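Tuseck at Herngate Hall — support act and stage times?
Live Music > Gigs and Tours

mossy_amp
Right, who's going on 7th December? I've got my ticket stuck to the fridge and I'm already being unbearable at work. Last time I saw Tuseck was in June at the Mendside all-dayer, when they only got half an hour and the singer spent a good chunk of it hunting for his capo. Still the best thing on all day. Does anyone know who's supporting? The poster just says "plus guests".

reverb_gran
Lamptey are opening, they put it up on their page last night. Two lads and a drum machine, very loud, lovely manners. I bought a tape off them once and they threw in a badge.

fretless_in_fife
Oh no, not Lamptey. Sorry, I know people rate them, but I sat through the whole set at Mendside and it was one song with different hats on. I'll be in the pub over the road till Tuseck come on.

reverb_gran
You'll miss out then! The new stuff has proper choruses. Go and listen to it before you decide to stand in a pub.

fretless_in_fife
I did listen. Twice. Pub.

bside_barry
More bothered about the venue, to be fair. Herngate holds 1,500 and I can't see them filling it. They were brilliant in small rooms and I worry it'll feel like a school assembly. Should have done two nights somewhere tiny.

mossy_amp
They said on the mailing list that it's nearly gone, Barry! And the balcony's open, which they don't bother with when sales are poor. I think it'll be rammed.

bside_barry
"Nearly gone" is what every mailing list says. I'll be glad to be wrong though. I've bought a ticket, haven't I.

kazoo_kev
Can I ask about the sound in there? Saw a folk thing at Herngate years ago and couldn't make out a word from under the balcony. It was all boom and no vocals.

reverb_gran
Stand level with the mixing desk and you're fine. Under the balcony is still rotten, they've never sorted it. Left side is better than right if you like hearing the bass, and the bar queue's shorter over there as well.

kazoo_kev
Cheers, left side it is. Any idea if they'll play the first album? I'd happily swap the whole of the new one for "Paper Lantern Road" and a decent encore.

mossy_amp
They did it at Mendside so fingers crossed — although it was the slow version with the organ, and people talked all the way through it.

bside_barry
The slow version is better. There, I've said it.

kazoo_kev
Get out.

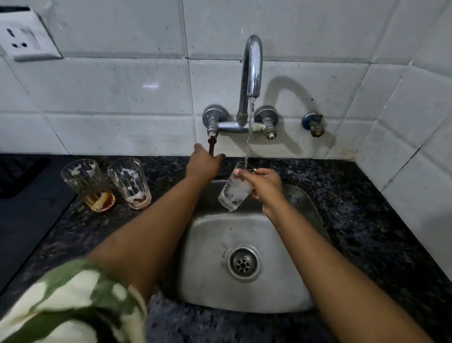
tinroof_jen
What time do Tuseck go on?

reverb_gran
Half eight for Lamptey and 9.30 for Tuseck, going by the hall's own listing. Doors are at half seven, and it's an 11 o'clock curfew, so don't hang about if you want a T-shirt before they start.

tinroof_jen
Perfect, ta. I'm getting the 501 in from the coast and the last one back is twenty past eleven, so I should make it if they don't do four encores.

fretless_in_fife
The 501 stop has moved, by the way. It's round the back by the loading doors now. I stood at the old one like a lemon for ages after a gig there.

mossy_amp
Good shout, I'd have done exactly the same. Anyone fancy meeting up beforehand? I'll be in that pub from six, green woolly hat, probably eating chips.

fretless_in_fife
I'll be there. Obviously.

reverb_gran
I'll pop in for one, but I'm dragging at least two of you over for Lamptey.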